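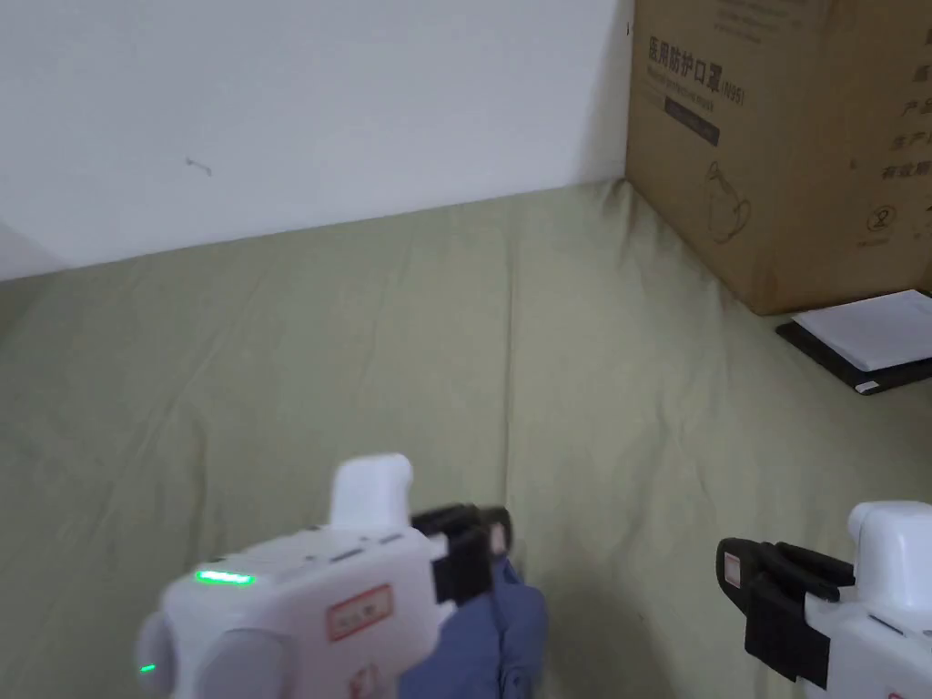

mask box + the paperwork pile. still here lol

1/ moving stuff out of the bedroom all week, that N95 carton is the last big box. olive cloth stays down till it goes, don't want cardboard scraping on anything

2/ papers on the black folder are the Mostport lease stuff. 15 pages to go thru. not today

3/ bed next. mattress is bare, blue thing on it needs folding - or washing, havent decided. gray headboard stays, Sutherland wanted 300 to haul it and no thanks
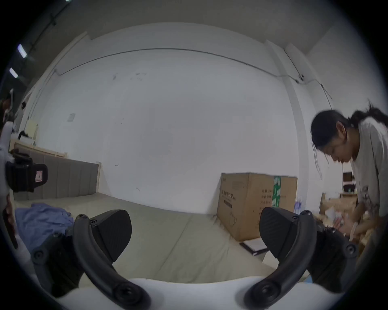

4/ sheets!!
ordered a set from Vivetex, supposed to come before 4. if they dont show I'm sleeping on the couch agian

5/ wall has a few scuffs, thinking one coat of plain white in October. or a big print right in the middle and call it done

6/ anyone know if Erance takes sealed boxes of masks? their site says drop off but no hours - will try calling after lunch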